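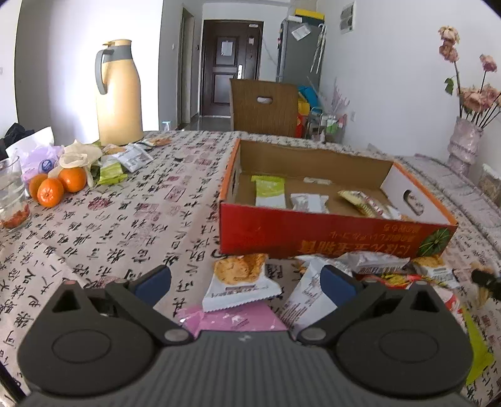 Ticket 518: Track plays at wrong speed and drops out after first chorus
Product: Kurnico event player
Reported by: Pusport (wedding and party DJ bookings)
Status: Resolved, pending client check
Priority: High

Problem
Client reports that an entrance song bought as a download plays slightly fast and sharp. After the first chorus the left channel drops for 2 seconds, then returns. The same file plays normally on a phone. Other songs in the set list are fine.

Setup
Laptop with Kurnico player, USB audio interface, two powered speakers. Library of around 2,000 tracks on an external drive. Set list of 31 songs, synced from the Skivar playlist service the night before the event.

Log

9:40 a.m. Asked client for the file, the set list export and the player log. All received.

10:05 a.m. File opens without errors. Sample rate is 48 kHz. The remaining songs in the set list are 44.1 kHz. Player log shows the output device locked at 44.1 kHz with automatic conversion turned off.

10:20 a.m. Could not reproduce the speed fault on the bench machine with conversion on. Turned it off and the track came out slow, which is the reverse of the client's report. Asked client to confirm the interface setting.

10:50 a.m. Client confirms the interface control panel was set to 48 kHz and the player to 44.1 kHz. Most songs would be fast with that combination, so this does not explain a fault on one track only. Kept looking.

11:15 a.m. Found a tempo value stored against the track in the Skivar export: plus 3 percent, key lock off. Probably carried over from a mashup with a Morais remix in an older set. Clearing the value restored normal speed and pitch on the bench.

11:30 a.m. Channel drop is separate. A volume marker in the same export mutes the left channel at the end of the chorus. Removed the marker. Played the song through twice with no dropout.

Fix
1. Right-click the track and choose Reset Playback Data.
2. In Preferences, Audio, turn on automatic rate conversion.
3. Set the player and the interface to the same rate.
4. Sync again with "Import cue and tempo data" unchecked.

1:10 p.m. Steps sent to client. Client to run the full set list through the speakers before the rehearsal dinner and reply on this ticket.

Open item: sync should warn before it overwrites tempo values. Passed to development for the December release.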